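Garo Countertop Griddle

Home / Kitchen / Griddles and Grills / Zerness

Price: $598
In stock at the Urrego store. Ships on Thursday.

The Garo is a flat electric griddle for the kitchen counter or a covered patio. It runs on a 240-volt outlet and draws 2000 watts with both zones on high. The cooking plate is carbon steel and lifts out for cleaning. It comes without seasoning, so plan on an evening of oiling and heating before you cook on it for the first time.

There are two zones, left and right, each with its own dial. With one on high and the other on low you can sear onions and meat on one side and keep tortillas or pancakes warm on the other. The dials are marked Low, Medium and High with stops in between. There is no thermometer and no timer.

Grease runs to a channel at the front and drops into a steel cup. The cup pulls straight out. Empty it when it is half full if you are cooking bacon or smash burgers.
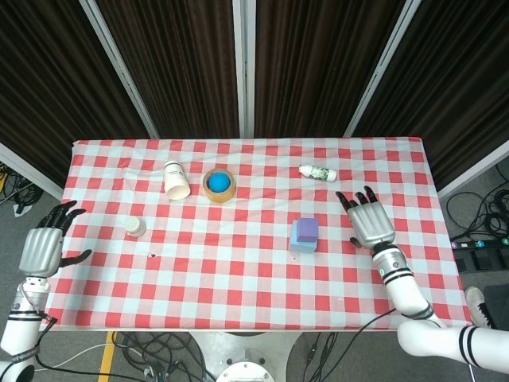
A review left in February says the right side takes a few minutes longer to heat than the left, and that eggs stuck until the plate had been seasoned a third time. The same buyer would have liked a taller splash guard, but uses the griddle most weekends and gave it four stars.

Zerness replies: Both zones use the same element. If one side is still slow after 2 full heating cycles, check that the plate is seated on all four pegs. A plate sitting high in one corner will heat unevenly. The tall guard is sold separately under the Graken name and fits every Garo made so far.

In the box
Griddle base with fixed cord
Carbon steel plate
Grease cup
Scraper
Printed guide with seasoning steps

Sold separately
Graken tall splash guard
Graken lid
Spare grease cup

Cleaning
Turn both dials off and let the plate cool until it is warm. Scrape toward the channel, wipe with a damp cloth, dry, and rub in a thin coat of oil. Do not put the plate in the dishwasher. The grease cup and the scraper can go in. The base should only be wiped down and must never be put in water.

Placement
Leave a hand's width of space at the back and sides. Do not use it under low cabinets or with an extension cord. The rubber feet can mark soft wood, so put a board under the base.

Returns and warranty
Unused griddles can be returned to Urrego within 100 days in the original box. Once the plate has been heated, it counts as used and only faults are covered. The warranty covers the element, the dials and the cord. Rust on the plate is not covered and can usually be scrubbed off and seasoned over.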